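Savlow Table Set

README, last changed 2018-03-21

What this is

Savlow is a set of short recordings of single items being picked up from a work table and put down in a tray. This file covers the items, the table and the trays, and how the records are laid out. It says nothing about control software. That has its own notes in the Testness folder.

The set holds 704 records. Each one covers one item and one tray. There are 19 item types, and most of them are food or food-shaped: fruit, vegetables, bread rolls, a few cartons. The rest are kitchen things such as sponges and cups.

Contents

items.txt - one line per item type, with a short name and a group
trays.txt - tray colors and sizes
records/ - one folder per record, numbered from 1
notes/ - free text, written the same day, not cleaned up
CHANGES - what was fixed and when

Items

Items were bought or borrowed in small batches. Real and plastic fruit are both in the set, and items.txt doesn't separate them well. The "group" column only says fruit, vegetable, bakery, carton or household. If you need to know whether a piece of fruit was real, check the notes folder. Where the notes don't say, treat it as unknown.

Round, smooth items make up a large part of the set. Oranges and apples came first and have the most records. The dragon fruit was added in October to get something with an uneven outline. The scales stick out past the body of the fruit, so its width depends a lot on which way it is turned. Lengths in items.txt include the scales.

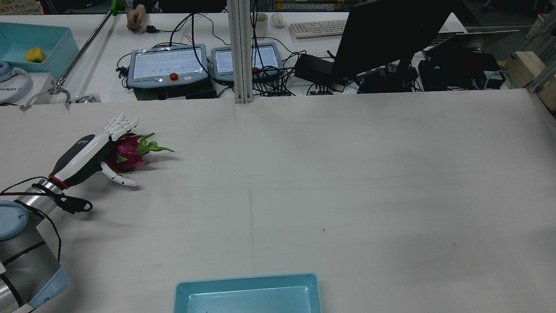 Length is always measured along the longest line through the item, tips and stems included. Early entries for pineapple and leek left the leaves out. Those have been corrected, and the old values are in CHANGES.

Weights are in grams, from a kitchen scale. Fruit that stayed in use for more than one day was not weighed again.

Table and trays

The table top is off-white and was wiped between sessions, but it has marks and a seam in it. Anyone cutting items out from the background by color should expect a few false hits from specks and smudges. Pale items (garlic, white mushroom, the egg carton) are the hardest to separate.

Trays are plastic and shallow. Light blue is the usual one. The tray starts empty in every record, and each record ends with one item in it or with the attempt marked as failed.

Known problems

Records 8 and 15 have the same item name but different items. One is a lime, the other a small green apple. The names will be fixed in the next version - until then, go by the notes.

Other benches in the room were in use and were not cleared. Bins and tools on them move from one session to the next, and nothing on them is labeled.

"Bun" and "roll" are used for the same thing.

Use

The set can be used for research and teaching. Please name Savlow and the version date if you publish anything based on it. The Lunach copy is older and lacks the household group, so don't mix the two.

Corrections go to Lionel Chevalier. Include the record number and the line from items.txt.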